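Tanda 투명 식재료 랙 (버거 조립 셀용) 제품 안내와 손가락 걸림 문제에 대하여

최종 업데이트: 2021년 4월 25일

Tanda 랙은 버거 조립 셀에서 빵, 패티, 채소, 치즈를 한 장씩 세워 두고 그리퍼가 위에서 집어 가게 해 주는 칸막이식 투명 랙입니다. 눕혀 쌓아 두면 맨 윗장과 그 아랫장이 같이 딸려 올라오기 쉬운데, 세워 두면 손가락이 양쪽 면을 바로 잡을 수 있거든요. 저희가 이 랙을 정말 좋아하는 이유가 바로 이 점입니다! 칸막이 위치를 바꾸면 두툼한 번도, 얇은 토마토도 같은 랙에서 다룰 수 있고, 속이 다 들여다보여서 어느 칸이 비었는지도 금방 알 수 있습니다.

그런데 이번 페이지에서는 좋은 얘기만 할 수가 없습니다. 4월 초 Sokol 시험 셀에서 칸막이 하나가 통째로 뽑혀 나온 일이 있었고, 그 뒤로 설치 방법과 권장 설정을 꽤 많이 고쳤습니다. 이미 쓰고 계신 분들은 사양보다 이 부분을 먼저 읽어 주세요.

무슨 일이 있었나

상추를 집으러 내려간 그리퍼의 왼쪽 손가락이 칸막이 윗변에 걸렸습니다. 셀은 그 상태를 '집기 성공'으로 판단했고(손가락 사이에 뭔가 물려 있기는 했으니까요), 팔은 그대로 상승했습니다. 칸막이 고리가 레일에서 빠지면서 옆 칸의 패티가 쓰러졌고, 다음 동작에서 팔이 쓰러진 패티를 누르다가 과부하로 정지했습니다. 다친 사람은 없었고 팔에도 손상은 없었지만, 칸막이 한 장은 고리 끝이 깨져서 버렸습니다.

로그를 처음부터 끝까지 뒤진 사람은 Zdeňka Štefanec입니다. 해당 시험에서 집기 동작은 모두 521회였고, 그중 39회에서 손가락이 칸막이를 스친 흔적이 나왔습니다. 대부분은 살짝 밀고 지나간 정도라 화면만 봐서는 전혀 몰랐을 접촉이었습니다. 사고는 한 번이었지만 그 전에 조짐이 꽤 쌓여 있었던 셈이지요.
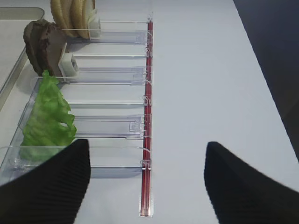 걸림이 생기는 조건은 크게 보아 손가락의 벌림 폭과 진입 위치입니다. 벌림 폭을 넉넉하게 잡으면 재료를 놓칠 걱정은 줄지만, 바깥쪽 손가락이 옆 칸이나 랙 바깥까지 나가게 됩니다. 손목 쪽에서 내려다보면 이 관계가 한눈에 들어옵니다. 벌어진 두 손가락 중 왼쪽은 랙 아래쪽에 겹쳐 있고 오른쪽은 흰 상판 위에 나가 있으며, 그 사이에 빨간 레일의 끝이 놓여 있습니다. 이런 자세에서 높이만 보고 바로 하강시키면 안 되고, 먼저 수평 위치부터 맞춰야 합니다. 투명한 칸막이는 깊이 센서가 놓치기 쉬운 대상이기도 해서, 저희는 이제 칸막이 좌표를 센서로 찾지 않고 설치할 때 직접 입력하도록 안내합니다.

고정 부위도 손을 봤습니다. 기존 고리는 레일에 걸치기만 하는 구조라 교체가 아주 편했는데(공구 없이 한 손으로 됩니다), 위로 당기는 힘에는 약했습니다. 새 고리는 안쪽에 작은 턱이 있어서 끝까지 밀어 넣으면 딸깍 소리가 납니다. 소리가 안 나면 덜 들어간 것이니 뺐다가 다시 끼워 주세요. 턱을 만든 사람은 Igor Machala인데, 시제품을 일곱 번이나 다시 깎았습니다. 마지막 것을 끼워 봤을 때 그 손맛이 얼마나 좋던지요!

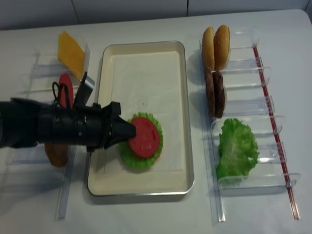
놓기 동작에도 같은 원칙을 적용합니다. 랙에서 집을 때만 조심하고 트레이 위에서는 방심하는 경우가 많은데, 손가락을 여는 순간 가장 바깥쪽 끝이 어디까지 가는지 꼭 계산에 넣어야 합니다. 토마토처럼 작은 재료는 필요한 만큼만 열고, 수직으로 충분히 올라온 다음에 옆으로 이동시키세요. 올라오면서 동시에 옆으로 가는 대각선 경로는 시간을 조금 아껴 주지만, 저희 시험 설정에서는 빼 버렸습니다.

랙을 두 개 놓고 쓰는 셀이라면 팔꿈치 쪽도 봐야 합니다. 손끝은 트레이 위에 잘 있는데 팔의 몸통이 랙 위로 지나가는 배치가 흔합니다. Steltik 제어기를 쓰신다면 칸막이 윗변보다 높은 곳에 통과 금지면을 하나 만들어 두고, 집기 구간에서만 해제하는 방식을 권합니다. 설정 자체는 금방 끝나고, 마음이 훨씬 편해집니다.

수정 후 시험

새 고리와 새 경로로 다시 돌린 시험은 209회였고, 칸막이가 빠진 경우는 없었습니다. 스침은 두 번 남았습니다. 둘 다 상추였습니다. 가장자리가 구불구불한 잎은 칸 안에서 자세가 매번 달라져서 아직 까다롭습니다. 지금은 상추 칸만 넓게 쓰는 쪽으로 대응하고 있고, 잎 전용 칸막이는 Prorkusby 쪽과 모양을 의논하는 중입니다. 솔직히 이 부품이 제일 기대됩니다.
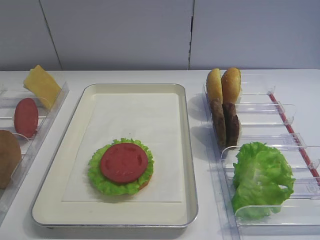 정지 후 재개 순서도 바꿨습니다. 예전에는 팔이 과부하로 멈추면 재개 버튼으로 하던 단계를 이어 갈 수 있었는데, 칸막이가 빠진 채로 이어 가면 문제가 커집니다. 이제는 다음 순서를 따라 주세요.

1. 비상 정지를 누르고 팔이 완전히 멈췄는지 확인합니다.
2. 손가락에 칸막이나 재료가 물려 있으면 수동 모드에서 천천히 엽니다. 손으로 잡아당기지 마세요.
3. 팔을 랙과 트레이 바깥의 대기 위치로 보냅니다.
4. 칸막이를 하나씩 눌러 보고, 헐거운 것은 다시 끼웁니다. 깨진 고리는 날카로우니 장갑을 끼고 빼세요.
5. 쓰러진 재료를 세우고, 조립 중이던 버거가 어느 단계인지 화면의 기록과 맞춰 봅니다.
6. 저속으로 한 바퀴 돌린 뒤 원래 속도로 올립니다.

사양 및 구성

칸막이 높이: 최대 223 mm
고정 방식: 측면 레일 걸이식, 잠금 턱 포함(개정형)
칸 간격: 조절식
세척: 미지근한 물과 중성 세제. 알코올은 투명 부품에 잔금을 만들 수 있으니 피해 주세요.
포함 품목: 랙 본체, 칸막이, 레일, 예비 고리 네 개

기존 랙에도 새 고리를 그대로 끼울 수 있습니다. 고리 안쪽에 턱이 만져지지 않으면 이전 부품이니 구입처에 교체를 요청해 주세요. 교체하기 전까지는 하강과 상승 속도를 낮추고, 작업을 시작할 때마다 칸막이를 한 번씩 눌러 확인하시기 바랍니다. 비슷한 걸림을 겪으셨다면 그리퍼 벌림 폭과 해당 칸의 위치를 함께 적어 보내 주세요. 다음 개정 때 시험 조건에 넣겠습니다.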